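Provullow Project: Progress Report to Stikar, January to March
22/03/2020
By Fongchan Chaiyaporn

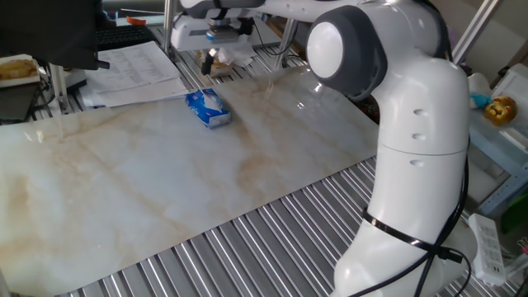 The work this quarter was on teaching the arm by remote control. The operator moves a hand controller, the arm follows, and the joint positions and gripper state are saved along with the camera video. The first task is pulling one tissue from a packet and setting it down next to the packet.

We have recorded 700 demonstrations against the 700 in the plan. After review we kept all but 83. Most of the rejected ones had the gripper closing on the plastic wrapper along with the tissue, which drags the packet across the board. A few had a gap in the joint data and could not be repaired.

Three operators were trained in January. A new operator now needs some 16 practice runs before the recordings are usable. Moving the arm by hand was also tried, but the operator's arms blocked the camera view too often, so we have kept it for setting start positions only.

Two problems remain. The glossy board throws reflections into the video when the overhead lights are on, and we have asked Hiltis for a quote on a matte top. There is also a short delay between the controller and the arm, and operators slow down near the packet to allow for it. Srithong is looking at the control software and will send us a new version to test.

Spending is within budget. The only unplanned cost was a replacement set of gripper fingers.

Next quarter we will train the first model on the accepted recordings and test it with the packet in positions the operators did not use. We request no change to the schedule.

Recent reports
Provullow: Workspace Setup and Safety Check
Provullow: Choosing a Hand Controller
Srithong: Notes on Control Delay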